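# Parish records and the growth of a hill settlement: Clilari, project report

Group: Ziad Smadi, Samira Hattar, Lena Grabowska
Supervisor: Rania Issa
Submitted: October 28, 2021

## 1. Purpose

The project set out to date the main building phases of the chapel at Clilari and to compare them with the growth of the settlement. Local guidebooks give a single founding date and treat the present building as the work of one period. The masonry and the written record both suggest at least three phases.

## 2. Sources

Three groups of sources were used:

- the baptism and burial registers, which are complete except for one volume damaged by damp
- the land survey held in the district archive at Gemholm
- the Awwad papers, a family collection of leases, letters and building accounts

The registers were transcribed into a shared table. The final table holds 2,838 entries, of which 1,214 are baptisms. The rest are burials and a small group of marriages entered in the same books. Entries with no readable year were kept but left out of the graphs.

The Awwad papers were read only in part. Fouad Mansour, who cataloged them, gave us access to the building accounts and to his own index. The letters are mostly undated and would need a separate study.

## 3. Method

Each baptism was assigned to one of the four hamlets by the father's place of residence. Where the place name had changed, the older form was matched to the land survey. Spelling varies a great deal - the upper hamlet alone appears under five forms - and doubtful matches were checked by a second reader.

The chapel walls were measured during a site visit in June. We recorded stone size, joint width and the height of each change in coursing on the north and south sides. The west wall is plastered and could not be recorded.

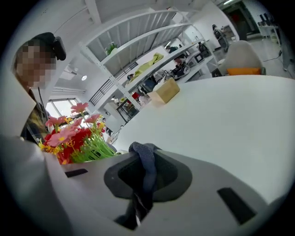

Measurements were entered on the base plan drawn by the Werkmont survey office, which is at a scale of 1:200. Two errors in that plan were corrected: the sacristy door is drawn too far east, and the buttress at the north corner is missing.

## 4. Results

The lower courses of the nave are of large, roughly squared stone with wide joints. Above the level of the window sills the stone is smaller and more regular. This change runs through both side walls at the same height, so we read it as a rebuilding of the whole nave and not as a local repair.

The building accounts list payments for lime, roof timber and the wages of two masons over three seasons. They do not name the part of the church being worked on. The amount of timber fits a full nave roof better than a sacristy roof, but this remains an inference.

Baptisms from the lower hamlet rise steeply in the ten years before these payments. The upper hamlet shows no such rise. The third phase, the bell tower, is later than the survey, which shows the church without one.

## 5. Limits

The damaged volume falls in the middle of the period of interest. Its missing years were left blank and no values were estimated. Residence is also recorded less carefully by some priests than by others, and the share of entries with no hamlet goes up whenever the handwriting changes.

No mortar samples were taken. Permission was requested but did not arrive before the end of the term.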